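Visit report: the Guvard hand-held gripper kit at Brurnitz

We use cookies to remember your settings and count visits. Accept | Manage choices

I spent a November afternoon at the Brurnitz demo rooms looking at the Guvard kit, a pair of hand-held grippers sold to groups that want to record manipulation tasks without tying up a robot arm. Our lab at Calvo has budget for one set next year, and I was asked to report on handling and upkeep.

Maximiliano Carrasco, who runs demonstrations there, gave me the price sheet first. The starter package is $863 per gripper before software. Spare finger pairs cost $40. The Nemero recording software is licensed separately by the year, and the quote for that was still to come when I wrote this.

He then took me to the table where the kit is shown with ordinary kitchen items.
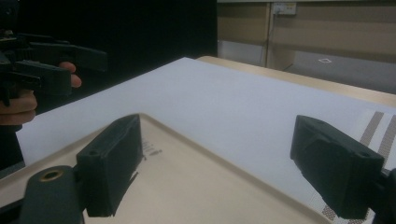

Gripper fingers over the tray, with a second unit in hand at left.

The fingers close with a trigger pull. I had expected a stiff action and found it light, though my forefinger was tired after half an hour. Each unit weighs some 340 grams without the cable, according to the sheet. People with small hands may want to try one before ordering, as the grip comes in a single size.

Working with two at once takes practice. I kept bringing the left one in too low and bumping the rim of the tray. Carrasco suggested keeping both wrists straight and moving from the elbow, and that helped. The cables need some attention as well.
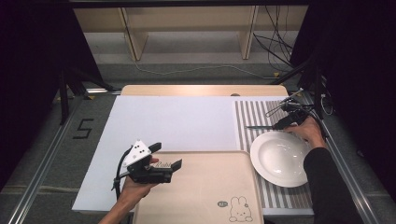

Fingers and linkage

I asked to try a thin object with a hard handle, since that is where our present tool gives us trouble. The knife was the obvious choice. The Guvard fingers have flat inner faces, and they took hold of the wooden handle from both sides without my having to line things up very carefully.

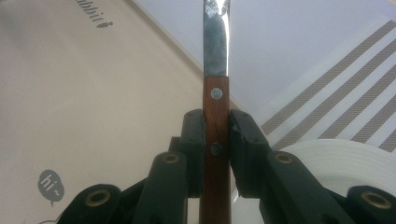

The pivots have brass-colored bushings, and Carrasco said they should be checked for play every 4 weeks under daily use. Finger swaps are done with a small hex key that comes in the case. I did one myself in a few minutes. The screws are short and easy to drop, so I would order extras with the first shipment.

Plates were harder for me. A wide flat rim gives the fingers something to pinch, but I needed several tries to get the angle right, and I would plan on a training session for new operators before any recording counts.
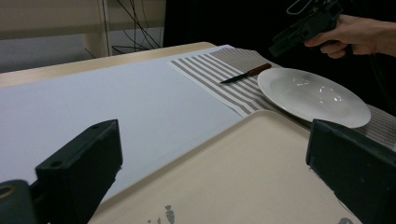
On support, Brurnitz answers email on working days and keeps fingers and cables in stock. Repairs to the body go back to the manufacturer, and the turnaround they quote is three weeks. There is no loan unit during that time. For a lab with one set, this is the main drawback I found.

I have asked for a two-week trial and a written quote that includes the Nemero license. Carrasco expects to send both by the end of the month.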